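In Defense of the Junk Drawer (and Against Putting Everything in a Little Box)

Last updated: 2018-01-04

Every January the same thing happens to me. I read one article about getting organized, then another, and by the time the tree is down I'm standing in a store with a cart full of bins. Clear bins, bins with lids, bins that fit inside other bins. I spent almost 60 dollars on them this year before I caught myself, and I'd like to talk about why I put most of them back.

I grew up in a house with a junk drawer. You probably did too. Ours was to the left of the stove and you had to jiggle it, because the flashlight always rolled to the back and jammed. It held rubber bands, birthday candles that had already been used, takeout menus, a tape measure, and keys to things we no longer owned. My mother could reach in without looking and come up with a stamp. I have never in my life been able to do that with a labeled container.

When I moved into the apartment in Furkport I decided I was going to be a different kind of person. No junk drawer! I bought dividers for the kitchen, dividers for the desk, and a hanging thing with pockets for the closet door. I sorted screws by length. I gave batteries their own address. It looked wonderful, and I took my sister on a tour of it, poor woman, and she said all the right things about the batteries.

It lasted maybe a month. What I hadn't figured on is that a system like that needs a decision every single time you put something down. A safety pin: is that sewing, or is that office? A spare button goes with the pins, sure, unless it's the button from the gray coat, and then it really ought to go near the coat. I'd come home tired and stand there holding a twist tie like it was a chess piece. So I started leaving things on top of the fridge, and the top of the fridge became the junk drawer, only higher up and dustier.

My friend Citlali Zepeda is on the other side of this argument and has been for years. She believes in compartments the way some people believe in flossing. Her view is that the decision only hurts the first time, and after that your hand just knows. She also says I give up on everything too soon, and I've got no answer to that one. Where she and I come closest to agreeing is clothes, and socks in particular. Socks are all the same kind of thing. They come in pairs, they roll up, and one slot per roll is a rule that even I can remember at eleven at night.
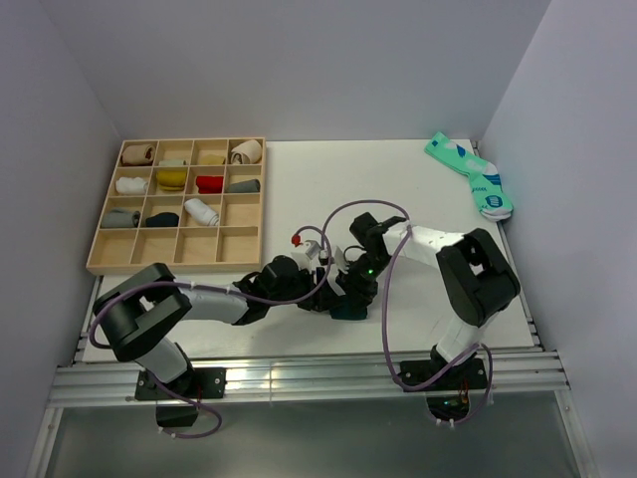
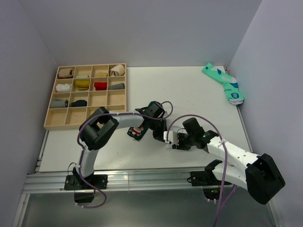 Sixteen squares, with socks in a good many of them.
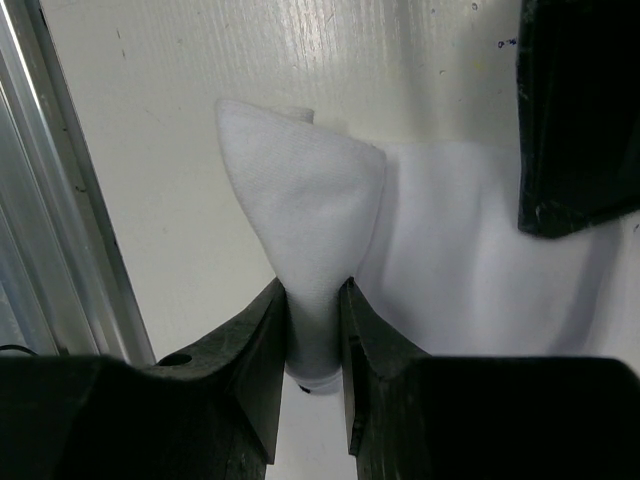
So fine, I'll give Citlali the sock drawer. Mine has had dividers for a while now and I'm not taking them out. But look at what makes it work: you already know what's coming. Nobody opens the mail and finds a sock that is also sort of a coupon. The trouble starts when we take a thing that works for socks and try to run the whole house on it, and then the whole day, and then (I've seen this) the children.

Because it isn't only drawers, is it? I used to keep a planner that broke the day into half-hour blocks, with a color for each kind of activity. Errands were green. Calling my aunt was purple, I think, under "family." Then one afternoon she wanted to tell me the long version of how she and my uncle ended up living in Skarkness, with the snow and the wrong bus and the man who sold them the stove, and I sat there on the phone with one eye on a purple block that was about to turn green. I hurried her. I still feel bad about it. She told me the rest of it later, but it came out shorter.

I had lunch not long ago with Rocío Retamal, who taught me most of what I know about cooking, and I was complaining to her about all this. Her spice shelf is a disgrace. There are 6 jars of cumin on it, and I'm pretty sure 2 of them are really coriander. She cooks by opening things and smelling them. I asked her if she'd ever thought about alphabetizing and she looked at me with real pity and said, "Then I'd never run into anything." She put fennel in a stew once just because it was in front of the pepper, and she's made it that way ever since.

That's the part I think the bin people miss. A mess you know well is a kind of map. You remember the scissors are under the menus because you remember being annoyed at the menus. And when you dig for one thing you keep bumping into others - a photo strip, the good pen, a note from somebody. You don't get that from a clear plastic box marked PENS.

Now, I'm not talking about misery. If you can't find your medicine, or you're paying bills late because they're in a heap, please go buy the bins, buy mine, they're back on the shelf. Citlali made me promise to put that in. And I do keep the important papers in a real folder with a real label, and passports in there too.

But I'd like us all to leave one drawer alone. One drawer per home, no dividers, no apologies. Mine is next to the stove again. I moved the dish towels out to make room for it, and last week I went in looking for a match and found the keys to my old bike lock. The bike is long gone. I put the keys back.

Comments and complaints by email, please; I do read them, eventually.

Contact | Copyright 2018, all rights reserved | Back to top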